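Wovascombe Community Kitchen
Progress report to the Pesen Fund, August

Dear friends at the Pesen Fund,

It's a pleasure to sit down and write to you again, and I'm sorry if I run on a bit, as I tend to when there's good news to share (and there is plenty this time!). When we last wrote, the old kitchen was half taken apart, the cupboards were stacked in the hallway, and we were making soup on two borrowed hot plates in the coat room. I'm very happy to say those days are behind us.

The counters are in. So is the new sink, and the shelving along the back wall went up shortly afterward, once we had settled a long and friendly disagreement over how high the top shelf should be. The Zirum fitters came back twice to even out a corner where the old wall leans, and they were patient with us and with the wall. We have spent $2,814 of the grant so far, nearly all of it on the counters and the plumbing underneath them, and the receipts are in the folder we mailed with this letter.

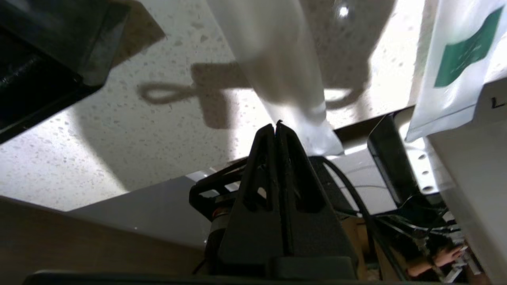
Choosing the countertop took us longer than anything else on the list. We had three samples propped up in the hall for weeks, and everyone who came through the door had a favorite, usually a different one from the week before. In the end we went with the off-white one with the small gray and tan flecks, and I'm so glad we did. It takes the light beautifully, and where it's strongest the surface goes nearly white, a lovely change from the dark brown tops we worked on all those years. Our bakers were the loudest voices in favor of something pale, and they have been very gracious about winning.

The cooking sessions have started up again too. We are running two a week for now, one in the morning for families with little ones and one at five o'clock for people coming from work. The Pană supper, where our neighbors teach the stuffed cabbage and the sweet bread they grew up with, was so full that we had people rolling dough in the hallway, and we'd love to make it a regular thing.

What's left is smaller stuff. The drawers under the long counter still need handles, the pantry door sticks, and we haven't decided where the big stockpots should live. We would also like to put in a lower work table so that the children can reach without standing on stools. We think the rest of the grant will cover the handles and the door, and we'll send you a price for the table as soon as we have one.

Please do come and eat with us if you are ever near Wovascombe. The five o'clock group always makes too much.

With warm thanks from all of us in the kitchen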